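# Try a cleanup chore on a robot arm before you promise anyone it works

I get asked fairly often whether a robot can tidy up a kitchen bench or a workroom yet, and my reply is always to pick one small chore and test it properly over an afternoon. These notes are how I do it, with a pot of tea handy and no great hurry. The chore I keep coming back to is clearing up: crumpled paper, a dustpan, a poker chip, a green plastic container. It sounds like nothing at all until you ask two stiff fingers to do it.
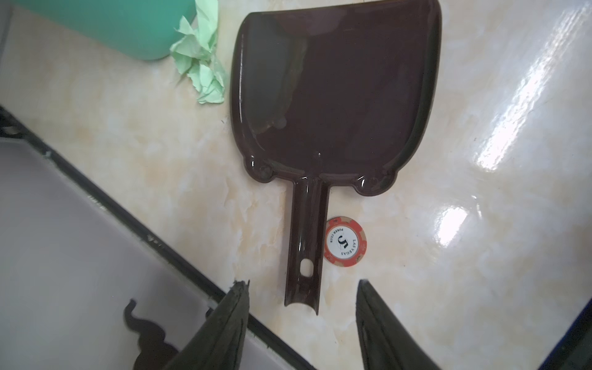
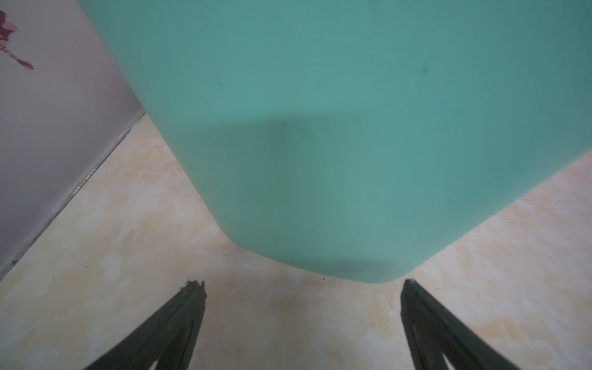

**Can a robot arm do the household tidying yet?**

Parts of it, if you choose the parts carefully and stay in the room. Picking up a single light object from a clear surface is well within reach of a modest arm. A whole cleanup, start to finish, in a home where things move about from day to day, is still a job for a person.

## What you'll need

- An arm with a two-finger gripper and a camera at the wrist. I use a Drolleck, but any arm you can stop quickly will do.
- Something to log your tries. I keep mine in Rasier on an old laptop, and a paper notebook works just as well.
- A handful of ordinary things you don't mind seeing dropped.
- A stop button within reach of your non-writing hand.

## Step 1: Write the chore out as if for a houseguest

"Clean up the counter" is far too big. Write "pick up the paper", then "put the paper in the container", then "hang up the dustpan", each on its own line. You'll be surprised how many lines a two-minute job takes (my first list ran over the page and I had to tape another sheet to it!).

Beside each line, note what the fingers have to close on. A dustpan lying flat is awkward, as there's very little to get under, and a poker chip is worse. Crumpled paper is kinder, with folds standing up all over the place.

## Step 2: Look at what the camera sees

Before anything moves, pull up the wrist view and have a good long look. A polished countertop throws glare, and a bright streak can confuse the software about where an edge begins. Draw the blind or shift the lamp and look again.

Then bring the arm in close to the biggest thing on your list. A container that looked perfectly manageable from across the room may fill most of the view once you're near it, and the arm loses most of the cues that told it where it was. I like to stop short, check the gap between the fingers against the width of the thing, and only then carry on.

## Step 3: Run one line at a time

Do 8 tries of a single line and leave everything else alone. Put the object back by hand each time, a little off from where it was, the way a real household would. Mark every try as done, dropped or missed. If you helped, even with a nudge of one fingertip, mark it as helped.

Over one long September I logged 634 tries this way at our workroom in Bulcombe. I had to step in on 177 of them, mostly for flat objects and thin rims.

## Step 4: Join two lines together

Once a line behaves itself, add the next. Expect a dip. The paper may land half in and half out of the container, and the following step will carry on as though all were well. The Gagnon checklist I work from asks for a pause and a fresh look between lines, and I'd keep that in even though it makes the whole business slower.

My best joined run, paper and then container, took 57 seconds. I can do the same with one hand while the kettle boils, so please don't sell the dustpan and brush just yet.

## Step 5: Decide what to hand over

Go through your log and circle the lines that needed no help on any try. Those are the ones worth giving to the machine for now, and the rest can wait until you've changed the fingers or the lighting and run them again.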